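# Weiße Arbeitsplatte mit Raster: Schmierspuren und graue Stellen entfernen?

**Varnano**

Wir haben im Werkraum einen großen Tisch mit matter weißer Platte, auf die ein feines graues Raster gedruckt ist. Inzwischen sieht sie ziemlich mitgenommen aus. Überall sind Wischspuren, dazu Abrieb und von Hand geschriebene Markierungen, die wohl mit verschiedenen Stiften gemacht wurden. Mit Spülwasser und Mikrofasertuch habe ich es schon versucht, das Gröbste geht weg, der Grauschleier bleibt.

Jetzt habe ich Angst, mit etwas Schärferem das Raster zu beschädigen. Das brauchen wir zum Ausrichten beim Zuschneiden, und eine neue Platte kostet bei unserem Händler 100 Euro plus Versand. Was nehmt ihr für solche Flächen?

**Onmont**

Schmutzradierer. Feucht machen, drüber, fertig. Geht bei mir immer.

**Godoy**

Beim Schmutzradierer wäre ich vorsichtig. Das ist ein sehr feines Schleifmittel, und auf einer matten Platte gibt das schnell blanke Stellen, die man im Gegenlicht sieht. Ein aufgedrucktes Raster wird damit auch blasser. Ich würde so vorgehen:

1. Platte trocken abfegen, damit keine Späne oder Krümel mitreiben.
2. An einer Ecke testen, ob der Druck Isopropanol verträgt. Wenn das Tuch grau wird und die Linie dünner, sofort aufhören.
3. Stiftmarkierungen einzeln mit Isopropanol abtupfen. Bleistift vorher mit einem weichen weißen Radiergummi.
4. Den Rest mit lauwarmem Wasser und etwas Neutralseife, 6 Minuten einwirken lassen, dann mit klarem Wasser nachwischen und trocken reiben.

Hat der Tisch eine Holzkante, dort nur mit nebelfeuchtem Tuch arbeiten, sonst quillt sie auf.

Unsere Platte ist ähnlich: 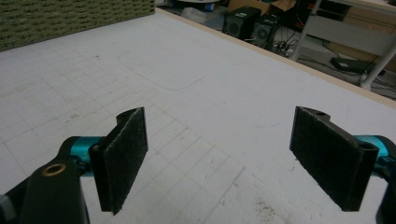
Seite 6

Der graue Fleck unten rechts von der Mitte gehört zu der Sorte, bei der man erst mit Seife anfangen sollte. Die dünn gezeichnete Linie mit den runden Ecken weiter hinten lasse ich stehen, die stört beim Arbeiten nicht. Nach rechts hin ist das Raster kaum noch zu erkennen. Wer dort genau anlegen muss, nimmt besser ein Stahllineal oder legt eine Schneidematte auf – die gibt es bei uns im Baumarkt ab 20 Euro.

**Zostuneo**

Mit Isopropanol habe ich auch gute Erfahrungen gemacht, Nagellackentferner dagegen auf keinen Fall. Der hat bei mir die Oberfläche angelöst, die Stelle klebt bis heute.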